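3.2 Großformatige Pflanzenmotive und ihre Wirkung auf die Raumwahrnehmung

Die Frage, wie großformatige Blütenmuster die empfundene Größe eines Raumes beeinflussen, wird in der Gestaltungsliteratur seit Langem kontrovers behandelt. Ein Teil der Arbeiten geht davon aus, dass Motive mit hohem Flächenanteil die Wand optisch nach vorn rücken. Andere Autoren führen diesen Eindruck allein auf die Sättigung des Grundtons zurück (vgl. Holovko, Kap. 2).

Für die vorliegende Untersuchung wurden zwölf Muster aus den Kollektionen Litard und Vundstead herangezogen. Acht davon zeigen Lilien- oder Irisformen, die übrigen geometrisierte Blattranken. Die Beurteilung erfolgte im August in zwei Durchgängen, jeweils am Vormittag bei Nordlicht, anhand einer siebenstufigen Skala. Die Teilnehmenden schätzten zunächst die Raumtiefe und anschließend die Raumhöhe; eine Rückmeldung zwischen den Durchgängen unterblieb.

Bei warmen Grundtönen fiel die geschätzte Tiefe durchgängig geringer aus als bei kühlen. Die Linienführung hatte hierauf nur geringen Einfluss. Anders verhält es sich mit der Höhe: Abwärts geführte Stängel und Blätter senkten den Schätzwert auch dann, wenn Grundton und Rapport unverändert blieben. Der Effekt war bei reiner Konturzeichnung schwächer ausgeprägt als bei flächig ausgemalten Blüten, was mit den Befunden von Prokeck zur Figur-Grund-Trennung vereinbar ist.

Besondere Beachtung verdient die Fortführung eines Motivs über mehrere Wände. Wird dieselbe Blütenform an Rück- und Seitenwänden wiederholt, verliert die Raumecke als Orientierungslinie an Gewicht (Abb. 7). Eine annähernd gespiegelte Anordnung auf der Rückwand betont demgegenüber die Mittelachse. 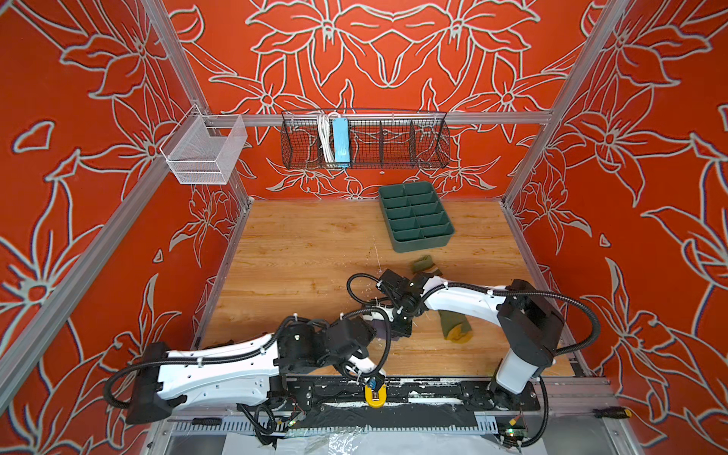 Abb. 7: Lilienmotiv in heller Kontur auf orangerotem Grund, über drei Wände geführt.

Inwieweit sich diese Beobachtungen auf Wohnräume üblicher Größe übertragen lassen, bleibt offen. Die Serie Min, deren Rapport deutlich kleiner ist, wird daher in Abschnitt 3.3 gesondert betrachtet.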